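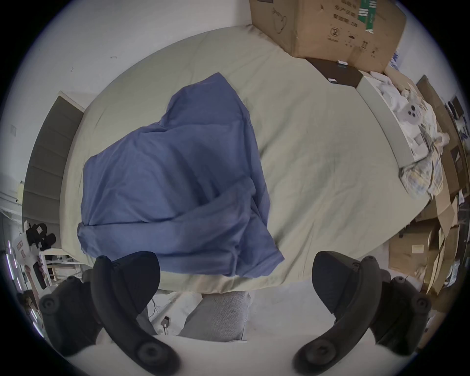
Members who have completed induction may apply to present a program on Plonel Student Radio. The steps below apply to new programs and to programs returning after a break of one semester or more. A presenter who is only changing a time slot should use the short form kept at the front desk.

## Before you apply

Applicants need a working title, a one-paragraph summary and the names of everyone who will speak on air regularly. Guests do not have to be listed. A program may have up to 4 regular presenters, all of whom must have signed the station's broadcast code.

Check the current schedule first. Evening slots fill early, and a second program on the same subject is unlikely to be placed in the same part of the week.

## Step 1: Record a pilot

The pilot must run for 30 minutes, including music. Record it in the Tusetti studio, where the desk is set to the same levels as the live room. Bookings are taken through the Stornari calendar, and a session lasts two hours.

Every pilot must contain:

- a station identification in the first five minutes
- at least one spoken segment of three minutes or longer
- one read notice, taken from the current notices folder
- a closing announcement that names the next program on the schedule

Small mistakes may be left in. Heavy editing makes it difficult for the panel to judge how a presenter will manage live.

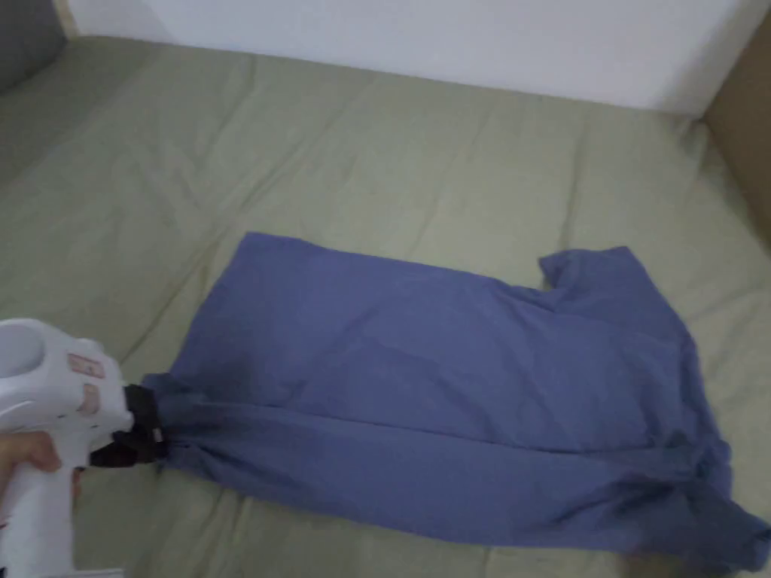

Annelies Van Rooij asks that presenters read the notice aloud twice before recording it, as most of the pilots she returns are sent back for a rushed notice and very few for the music. She adds that a pilot may be resubmitted once in the same semester without a new form.

## Step 2: Prepare the running order

Use the standard template. Enter each item with its start time and length, and mark spoken items with an S. Music entries need the artist, the title and the label, as these go into the monthly music return. Leave 13 seconds before the top of the hour for the automated identification - the system will cut across anything still playing.

Talk programs should also attach a short list of sources. Any item about a student election, a disciplinary case or a court matter has to be cleared by the duty editor before the pilot is submitted.
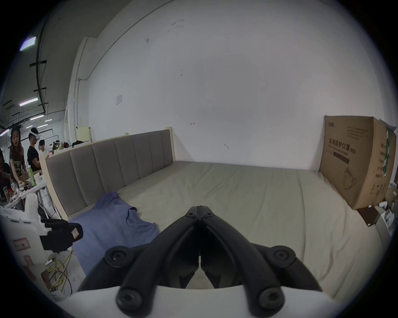
## Step 3: Submit the application

Save the pilot as a WAV file and name it with the program title and the surname of the lead presenter. Place it in the Submissions folder together with the running order and the completed application form. A printed copy of the form may instead be left in the tray outside Room 103, Dambrauskienė Building.

Applications for the spring schedule close at noon on the first working day of December. Late applications are held for the following round.

## Step 4: After the decision

The panel replies by email. Successful applicants are given a provisional slot and must confirm it within one week, after which it is offered to the next program on the list. The first two broadcasts are made with a duty engineer in the room.

Page last revised 7 Sep 2018.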